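10 March 2025

Bedroom pickup, task planner and bin-hold controller

Good morning to whoever reads this after me (hello Lamisi, I know you will want the grasp scores first, they are at the end). I spent the whole day on the Laltach planner, which is now the branch I'd like us all to use. The big change is that holding the bin is its own skill with its own little force loop on the left arm, and the right arm gets to plan its picks around that as a fixed thing. Before, both arms were in one plan and every replan let go of the rim, which drove Delia and me slightly mad last month!

Cup, paper bag, wrapper and bottle are the object set.

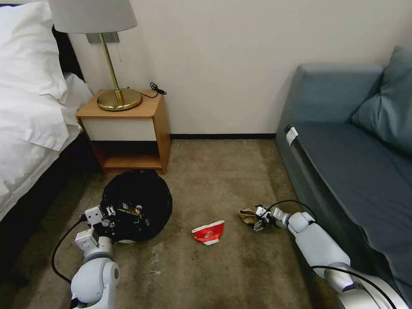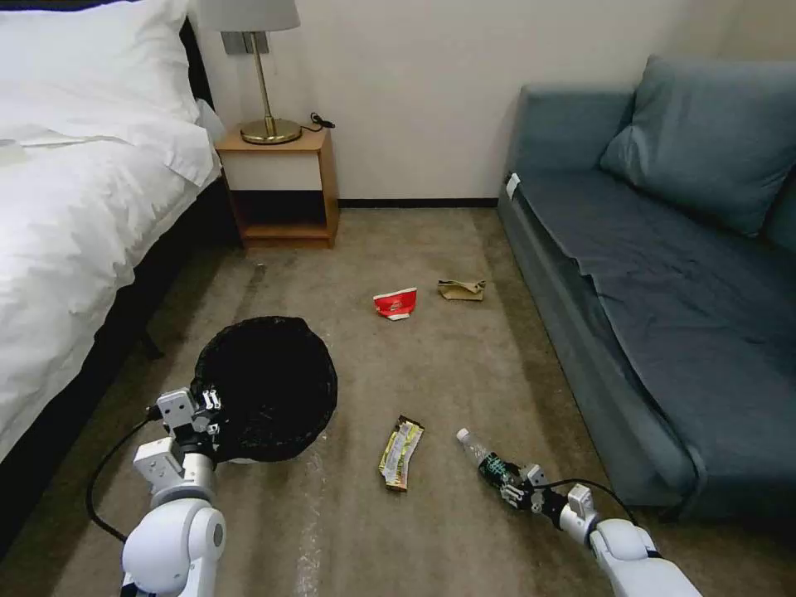
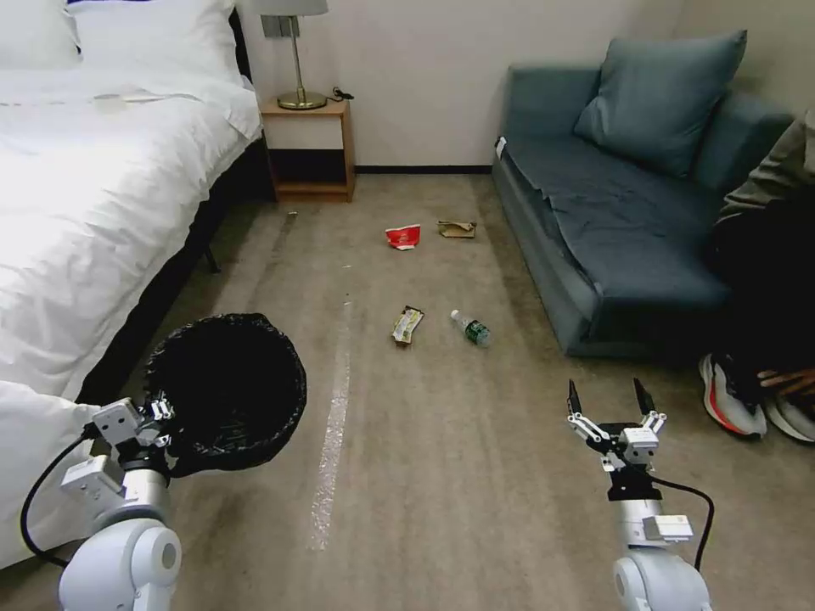
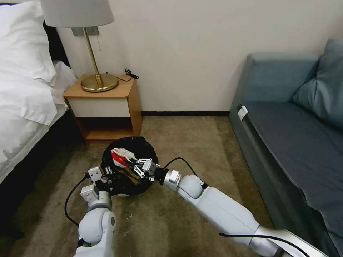 Page last changed by Delia Rivadeneira, 14:10

The left gripper is at the rim in all four, and that is the bit I care about most. I moved the force loop out of the planner process and it runs at 1,000 Hz by itself now, with the planner only sending it a new target when the bin pose estimate shifts by more than 10 mm.

Grasp scoring still likes the bottle far too much. It got 484 candidates after filtering, and the paper bag got a sad handful, I think from the depth cleanup eating thin edges against the carpet. I've left the cap on candidates at 3,000 for now.

To do: put the bag through the old cleanup settings, and ask Lamisi whether the release height belongs in the skill or in the config file.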